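Closonon Bench Pair: Set-up Guide
Section 4. Laying out the bench and the first flask approach

Do this section with both arms powered, homed and in Slow. If you skipped Section 3 because it was mostly about cable ties, go back and read it. The cable ties matter.

You will need the black bench cover, the hanging pipette, one beaker, one Erlenmeyer flask with a little water in it, a tip box and both tube racks. Keep coffee off the bench. Chi-keung Chiang has asked for this to be put in writing, and he would like it noted that it was his coffee.

4.1 Spread the cover over the bench and smooth it from the middle outwards. Soft folds are fine. A ridge you can feel under a flask is not.

4.2 Set the tall items along the back, close to the wall: pipette stand to the left, then the beaker, the tip box, the tall tube rack and the low rack.

4.3 Load the tall rack with empty tubes, closed ends up. They needn't all sit at the same height, whatever your instincts tell you.

4.4 Hang the pipette with its tip clear of the bench. Turn the stand until neither arm has to reach over it.

4.5 Put the flask in the middle, in front of the back row. Water only, and only in the bottom. Anything more interesting can wait until Section 9, by which time you will have broken a flask or two and feel differently about it.

4.6 Open both grippers from the Soso panel and bring the right arm in towards the flask from the side. Stop when the lower finger is at the glass or a hair short of it.
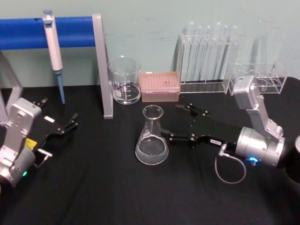
Fig. 4. Right gripper brought up to the flask, left gripper open and waiting.

4.7 Check the lights on the wrists. Blue on the right arm and green on the left is what you want at this stage. Any other pairing means the arms have been addressed the wrong way round — see 2.8, and don't blame the lights.

4.8 Look at the cable loop below the right wrist. It should hang free of the bench cover and the flask. If it drags, turn the wrist back 15 degrees and try again.

4.9 Save the pose as 418. The left arm's waiting pose is 463. The numbers follow no system; Diễm Tiêu inherited them from the Liu controller and has given up apologising.

CAUTION: Do not close the gripper yet. The factory grip setting is 100, which suits a block of wood. Glass comes in Section 5, along with a much smaller number.

NOTE: If you are using the workshop's Ositz power supply, leave its fan grille clear of the cover. Fabric over the grille will trip the cut-out, usually halfway through a move.

4.10 Send the right arm home, then the left. Leave the glassware where it is for Section 5.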